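Search this site Go

SPEAKER NOTES – "One Bin for Everything?"
Joanne Dawber, storage and sorting session, 6/13/19

Open cold. Ask who has a bin at work that was meant to be temporary. Wait for hands.

My position, so they know where I stand: the deep mixed bin is oversold. Plelura's handout says it "ends sorting." I have read it twice and I still can't find where the sorting went. Somebody does it later, bent over the rim.

The claims, quickly:
– Saves floor space. Fine, I'll give them that one.
– Faster to put away. Sure. Throwing things in is always fast.
– Faster to find things. No. Xóchitl Tapia timed 11 people at Ochoa in September and the deep bin lost to plain shelves for 7 of them. Small group, so don't lean on it. If anyone pushes, say so.

Depth is my real complaint. Small parts go to the bottom and whatever you want is under something wider. Gray bins make it worse for dark items (my opinion, no data, say that out loud).

Next slide. Let them look before talking. 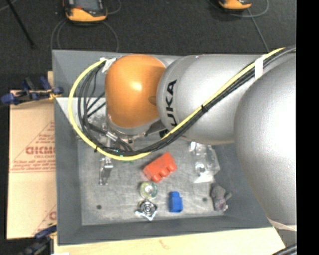 Deep gray bin, with the KUKA arm across much of the upper half.

Point to the bit of green under the yellow hose, next to the red block. Ask the room what the green thing is. I don't know either. Then ask how they'd write a pick list for it.

Justinas will probably bring up dividers. Dividers are good – but four dividers in a deep bin is a shelf lying on its back, and Rirkico charges more for it.

Close with the ask: try one shallow tray for a month before ordering more deep ones. Questions. Leave time for Juwita Yeoh, she's up next.

Contact | © Joanne Dawber | Back to top
4 comments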